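## 3. Room surfaces and the listening task

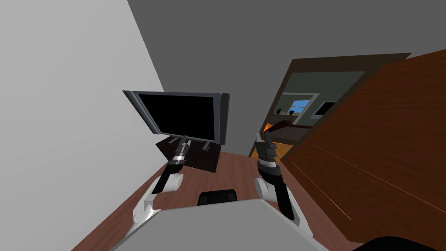
**Figure 2.** Rendered view of the reference room used in the on-screen condition.

The first study asked whether people's ratings of speech clarity in a living room change with the surfaces they believe they are sitting among. Earlier work on small domestic rooms has mostly reported reverberation time by octave band and left the listener's expectations alone. We took the opposite starting point and held the sound constant while the room shown to the participant changed. The reference room was kept bare, with a plain light grey wall, a flat ceiling in a darker grey and a reddish-brown wooden floor (Figure 2), and the screen on its low, dark brown cabinet was left black so that no picture content competed with the speech. The other three rooms added a rug, heavy curtains, or both. Participants were told only that they would hear short recordings and would be asked how easy each one was to follow.

### 3.1 Participants

Participants were recruited in Elville and Whiteley through library noticeboards and a community newsletter. All were adults who reported no diagnosed hearing loss and who spoke English at home most of the time. We screened each person with a pure-tone test at the start of the session, and those who fell outside the normal range at two or more frequencies were thanked, paid and not tested further. The final sample was 97 people. Of these, 35 lived in homes with hard flooring throughout the main living area; the remainder had carpet, or a mix of carpet and hard flooring. We had not planned to use home flooring as a variable, but it was recorded on the intake form and is reported in Section 3.5.

### 3.2 Speech material

The recordings were short, unscripted passages taken from the Cloletum collection of regional speech. Each passage was a single talker describing an everyday errand or a piece of household work. Passages with laughter, coughing or overlapping talk were left out, as were any that named a street or a business. Two of us (Tu and Hopkin) listened to every candidate passage separately and kept only those we had both marked as suitable. Where we disagreed the passage was dropped — we did not try to settle the difference by discussion.

All passages were processed with the same impulse response, measured in an unfurnished room in a vacant house in Whiteley. The measurement was made in January with the windows shut. Levels were matched by ear after an automatic pass, which had left several of the softer talkers sounding too close to the microphone.

### 3.3 Procedure

Each participant sat at a desk in a quiet office and wore closed headphones. A room appeared on the display for the length of the passage and disappeared when it ended. The participant then moved a slider between "very hard to follow" and "very easy to follow". The slider started at its midpoint every time and had to be moved before the next passage would play. Order was randomized separately for each person, with the restriction that the same talker could not be heard twice in a row.

After a practice block, the session ran in four blocks with a break between the second and third. Water was provided. Most people finished inside the hour, and those who ran over did so mainly because they took longer breaks.

At the end we asked three open questions: what the participant thought the study was about, whether any of the rooms had seemed louder or more echoing than the others, and whether anything about the recordings had been distracting. Answers were typed by the participant and were not edited before coding.

### 3.4 Exclusions

The full set contained 1,566 ratings after practice trials were removed. We excluded a rating if the slider had been moved before the passage ended, or if the response took longer than 3,000 milliseconds to begin once the slider appeared. The second rule was strict and we chose it before looking at the data. A looser limit did not change the direction of any result reported below. No participant was removed altogether.

### 3.5 Results

Ratings were higher for the rooms with soft furnishings than for the reference room, although the sound was identical. The difference was small for the rug alone. It was larger for the curtains, and adding the rug to the curtains made no further difference that we could detect. We had expected the two to add together, given that most participants named both when asked what makes a room less echoing.

The effect was weaker among people who lived with hard flooring. One reading is that they are used to following speech in lively rooms and give less weight to what the room looks like. Another is that the bare room looked ordinary to them, so that it carried no expectation of echo in the first place. Our design cannot separate these, and the comparison was unplanned, so we report it as something to follow up.

In the open questions, several participants said that the bare room had sounded "hollow" or "empty". A smaller group said that the sound had not changed at any point and that the rooms were there to distract them. Ratings from this second group still followed the overall pattern, though less steeply.

### 3.6 Limits of the first study

Headphones remove the listener's own voice and movement from the room, and both are cues that people use when they judge a real space. The rooms were also shown on a desktop display, which gives a weak sense of being inside them. The second study, carried out in the Nevton test house, deals with both points by using loudspeakers and real furnishings. It also replaces the slider with a word-report task — a change we made so that clarity could be scored as well as rated.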